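Town clock

From the Plestville Local Encyclopedia

A town clock is a public clock put up where plenty of people can see or hear it, usually on a church tower, a market hall or a school. I've been keeping this entry going for years and it has grown a fair bit (sorry!), so skip down to the Percombe part if you only want the bells.

People do ask me why a town would still bother, when the time is on the cooker, the phone, the car and very often the wrist as well. Fair question. I'll get to it.
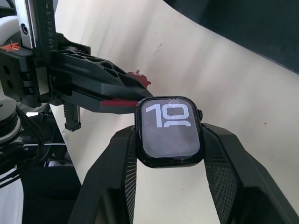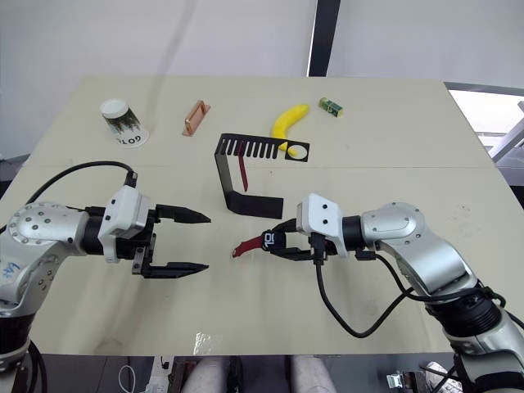
First picture: a smartwatch on a black stand, with a large 10 showing on its screen.

Before clocks

For most of history you told the time by the sun, and a sundial was the nearest thing to a public clock. Ours is scratched into the south wall of the church at Irnesby, low down, and it's easy to walk straight past. It's the simple sort called a mass dial or scratch dial, with a hole in the middle for a peg and a few lines fanning out below. The peg has gone, as it nearly always has. I've tried it with a pencil on a bright August morning and the shadow was perfectly clear, though what it was telling me I couldn't say!

Sun time isn't the same from place to place, either. The sun gets to the east of the country before it gets to the west, four minutes for each degree of longitude, so two towns a day's walk apart could both be right and still disagree. That hardly mattered until the railways came, and then it mattered a great deal. Some towns ran with two minute hands for a while, one for local time and one for railway time. I would dearly love to tell you Plestville was one of them, but I've found no sign of it.

How a town clock works

The old ones run on weights. A heavy lump of iron or stone hangs on a line wound round a barrel, and as it sinks it turns the wheels. Left to itself it would drop in one great rush, so there's an escapement, which lets the wheels go round one tooth at a time, and a pendulum to keep the beat. A tick is the sound of a tooth being caught. That's really the whole idea, and I still find it lovely.

The part that strikes the hours is a second machine sitting beside the first, with a weight of its own. There may be a third for the quarters. This explains why a clock can strike quite happily while its hands are stuck, or the other way about, and why "the clock's broken" is never enough to go on when you ring the repairers.

A longer pendulum swings more slowly. Metal grows a little in warm weather, so a plain iron pendulum loses time in summer and gains in winter. Many keepers put small coins on top of the bob to speed the clock up by a touch, and take them off again to slow it down.

The Plestville clock

Ours is on the market hall and has 3 faces. There's none on the north side, where there was nothing but fields when the hall went up. People on the north side (I'm one) have been grumbling ever since, and they've got a petition in the library with 1,569 names on it to prove it. The faces are white glass, lit from behind after dark, and the numerals are Roman, with the four done as IIII. Lots of clock faces do that. I've read half a dozen reasons and don't fully believe any of them.

It was wound by hand until the firm of Mendes fitted electric winding. The winding handle is still on its hook at the foot of the stairs, and it's heavier than you'd think.

Percombe

Percombe has no face at all, only a bell. It strikes the hour and leaves you to count, which is fine at two and a nuisance at eleven. The bell carries as far as the mill in still air. It's kept quiet overnight these days, from ten at night until seven, and that took 50 letters to settle, some of them very rude.

Why keep them?

Partly fondness, I'll admit. But a clock you can hear is handy when your hands are full of shopping, and children learn to read a round dial far faster when there's a big one on the way to school. The last repair fund raised 500 pounds at the spring fair, and it went on new rope and a tin of gold paint.

See also: Bells and bell-ringing; Irnesby church; Market hall; Sundials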